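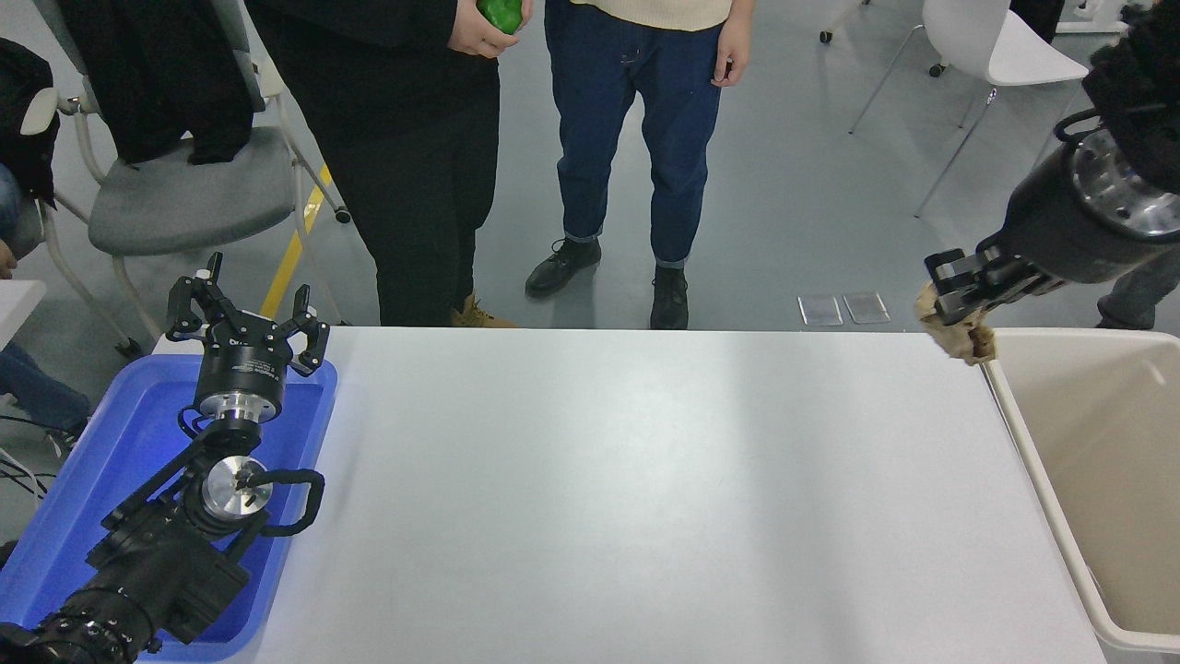 Paper scraps should never have to travel farther than the end of the table, according to Driss Mansour, and most workrooms could fix this by moving one bin.

Home | Products | News | Downloads | Contact

Print this page | E-mail this page

28 February 2023

Gultari publishes layout guide for shared work tables

Gultari has released a revised layout guide for long work tables used for sorting, unpacking and light packing. The guide covers table surface, tray position, waste bin position and clearance for standing users. It replaces the edition issued in October and is supplied free of charge to existing customers.

The main change concerns the two ends of the table. In the earlier edition, trays and bins were both placed beneath the work surface. The revised layout assigns one end to a tray for incoming items and the other to an open-top bin for paper and wrapping. The center of the table is kept clear between tasks.

Bins are to stand on the floor against the table end, with the rim below the level of the work surface. Lids are not recommended at this position. A wide opening allows crumpled paper to be dropped in without flattening or folding. Liners should be folded over the rim by at least 2 inches and changed when the bin is three-quarters full.

Trays should be plastic, with a raised edge, and should differ in color from the table. Light surfaces are preferred in rooms with overhead lighting, although glare can form a bright strip along the middle of the table. Where this occurs, the guide advises a matte finish or a change in fixture angle before any change of table.

A clearance of 30 inches is specified along the back edge for people who work standing. Chairs are to be kept away from the bin end. Coats and bags should be hung outside the work area where hooks are available; a chair back is acceptable in smaller rooms.

The guide was prepared with Wellelar, which supplied the table measurements, and was reviewed by El Khatib. Layouts were compared over 20 working sessions involving produce, boxed goods and loose packing paper. Floor sweepings were weighed at the end of each session. The results are given in the appendix, together with a cleaning schedule for trays and bins.

Two table lengths are covered. Round and folding tables are outside the scope of the document and will be treated separately under the Skornusex storage series.

Printed copies can be requested through the Gultari customer desk. Customers holding the October edition should discard sheets 2 and 3, which contain the superseded bin positions.

Print this page | E-mail this page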